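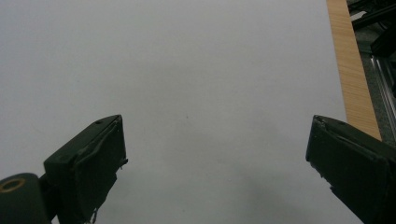 Checking the finger pads before a recording session

Reading time: 3 minutes
Print this page | E-mail this page

By Sekar Krishnan

At Navuler we follow one rule before each session with the hand-held gripper: look at the pads first, and record later. The pad is the part which touches the object, so its condition goes into every grasp you record. These are the steps as we do them in our lab.

1. Clear the table and open the jaws fully. A plain, light surface is best, because the outline of dark fingers is easy to read against it.

2. Look at the inner face of each finger. Ragged edges and small flaps near the tip are the first things to search for. A flap that sticks out can catch on cloth or paper and change the grasp.

3. Look also at the lower end of the pad. In our gripper the left pad has a frayed strip hanging there, and it is easy to miss if you check only the tips. Cut loose strands with small scissors. Do not pull them, as the pulling can lift the part which is still good.

4. Compare the two tips. They should stand level with each other when the jaws are open. If one is higher, check the screws before you blame the pad. 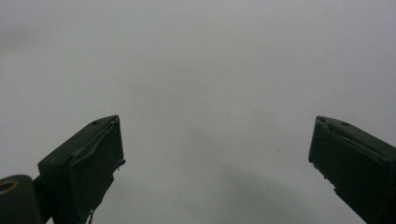 Small wrinkles in the covering are allowed under our rule, as long as they do not lift when you pass a fingernail across them. Raised seams on the gripping face are not allowed. If you have a doubt, ask a second person to look. Haiyan Lei and I disagreed many times in the first month, and after this we agreed that the stricter opinion wins.

5. Wipe the table. Even one dark speck will stay in the same place for the whole session, and a model can learn it as a landmark.

6. Write the result in the log: your name, the gripper, left pad, right pad, and "pass" or "replace". We replace both pads together, also when only one is worn, and in any case after 3000 grasps.

7. After new pads, make 50 practice grasps which you do not keep. Fresh material holds more strongly than used material, and the first ones are not similar to the rest.

If a pad fails in the middle of a session, stop there. Mark the last four recordings as "doubtful" and let Roya Asadi decide about them. Please do not delete anything by yourself.

Updated November 23, 2019: step 7 was 40 grasps before.

Print this page | E-mail this page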